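# Learning to fold trousers without a robot in the room

*May 2019*

Denim is a nuisance for a robot. It is heavy for its size, it holds a crease where you don't want one, and the seams are stiff enough to throw off a grip that works perfectly well on a tea towel. For the group at Lovthorpe working on the Diteo project, that made it a sensible place to start.

Their question is a narrow one. Can a robot arm learn to fold clothes from people who have never driven a robot arm? The usual approach is teleoperation, where an operator moves one arm and a second arm copies it. It gives clean data, but it ties every demonstration to a lab bench. The Diteo method leaves the arm out at the collecting stage. People hold a pair of grippers, one in each hand, and do the job at home with the fingers of the tool instead of their own. Each gripper carries a camera that looks out over its fingers, and the recordings are later turned into motion an arm can follow.

## What the gripper sees

The view from the tool is wide and badly bent. Straight edges turn into arcs, and the gripper's own body takes up a good part of every picture. The group decided early on to keep it that way. A narrower lens gives a tidier image of the cloth but loses the other hand, and folding is mostly a matter of what the two hands are doing relative to each other.

It also picks up a lot of household. Shelves, cushions, rugs and whatever colour the walls are all go into the training set along with the garment. On the round table used for some of the denim work, the jeans being handled share the weave with others already folded and stacked. 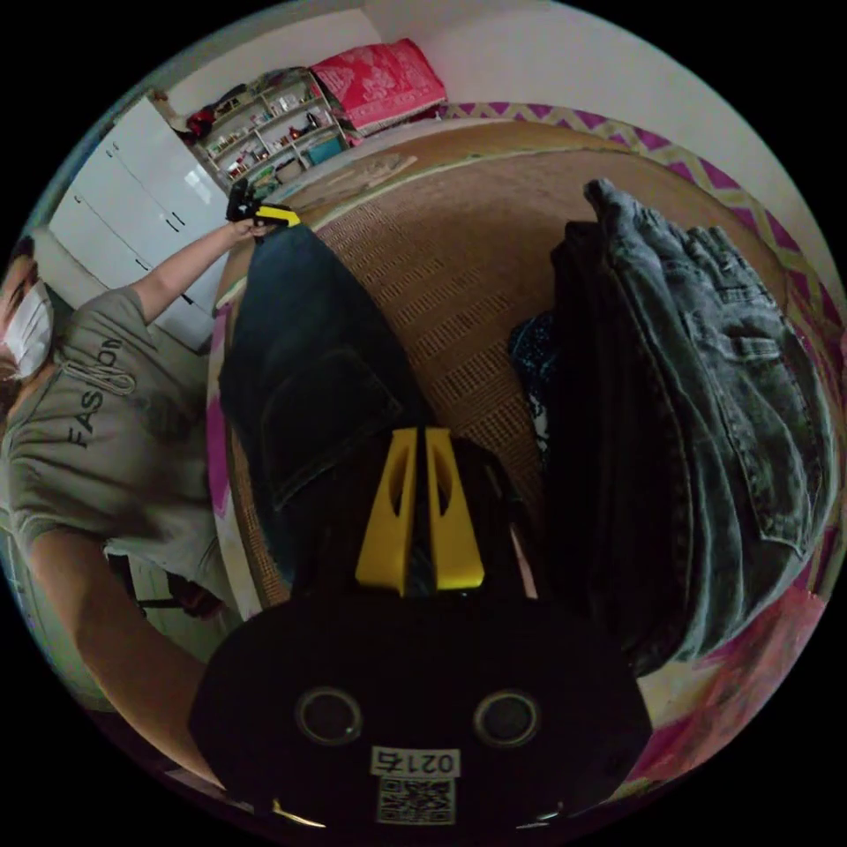

## Two hundred pairs of jeans, more or less folded

The first full denim set has 200 demonstrations of a single task: take a pair of jeans lying flat, bring one leg over the other, then fold the length down until it will sit on a stack. Demonstrators were given the finished shape and left to work out the order themselves. Some folded from the waistband and others from the hems. The group kept both.

Training was done at Sayce, a partner lab with the computing to handle it. The policy, called Clorus, takes in the two gripper views and the recent positions of both tools, and predicts a short run of movements ahead. It carries out part of that run, looks again and makes a new prediction. There is no model of the cloth anywhere in it. Earlier attempts in the same lab tried to estimate the full shape of the garment at each step and spent most of their time being wrong about the underside.

On a two-armed bench robot, Clorus was given 96 attempts with jeans that weren't in the training set. It reached a fold the group would accept in 42 of them. That is under half, and the write-up says so in its first paragraph.

The failures are more useful than the total. Most came at the first grasp. Denim lying flat offers very little to pinch, and a gripper that comes down a few millimetres high closes on air. A person feels this at once and tries again. The policy often carried on as if it had hold of the cloth, lifting an empty gripper through a neat and pointless arc. Once both grippers had a proper hold, the rest of the fold usually went through.

Changing the surface underneath mattered as well. A smooth tabletop lets the whole garment slide when one end is pulled, while a ribbed or woven surface holds it in place but can snag the fingertips. The group had collected on both tables and beds for the sake of variety, and found that a policy trained on tables alone did noticeably worse when the jeans were laid on anything else.
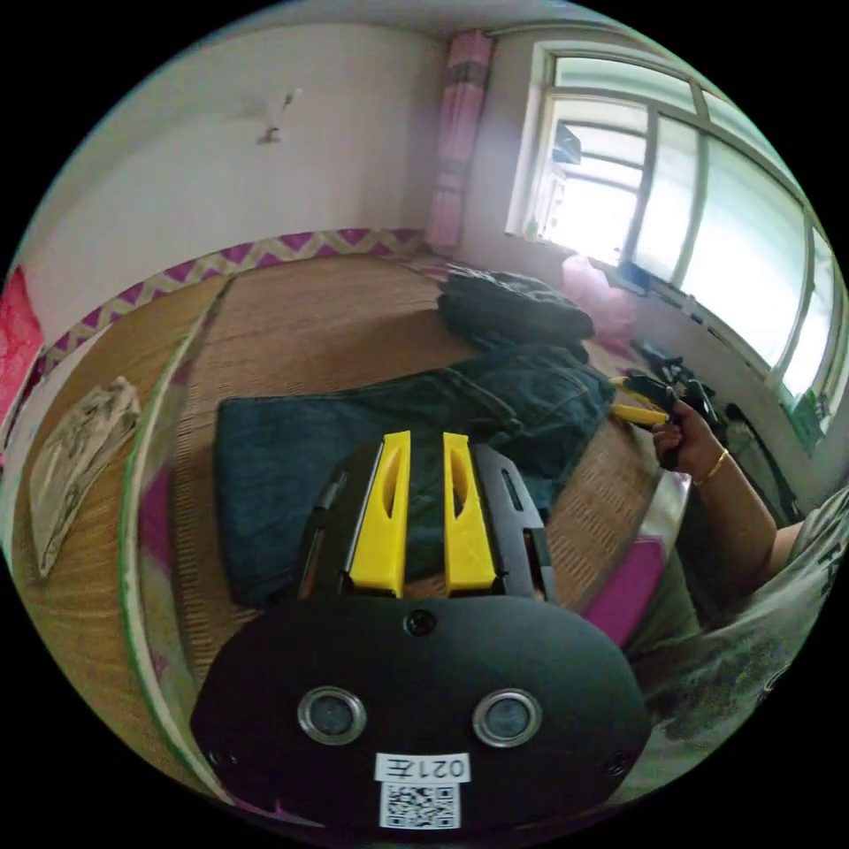
*Dark blue jeans laid out on a woven mat, seen from one of the hand-held grippers. The second hand is working near the window.*

Sorting the recordings took longer than making them. Every demonstration has to be lined up between the left and right tools, and the camera's position recovered from the pictures themselves. That goes badly when the view is filled with plain cloth. A patterned bedspread or a cluttered shelf in the background gives the software something to hold on to, so the busier homes have turned out to be the easier ones to process.

The next round is planned for October, with a target of 3,000 demonstrations across trousers, shirts and towels. It will include deliberate missed grasps, where the demonstrator closes on nothing, stops and goes back for a second try. The group also wants a simple touch signal in the fingertips, so that the policy has some way of knowing whether it is holding anything before it starts to lift.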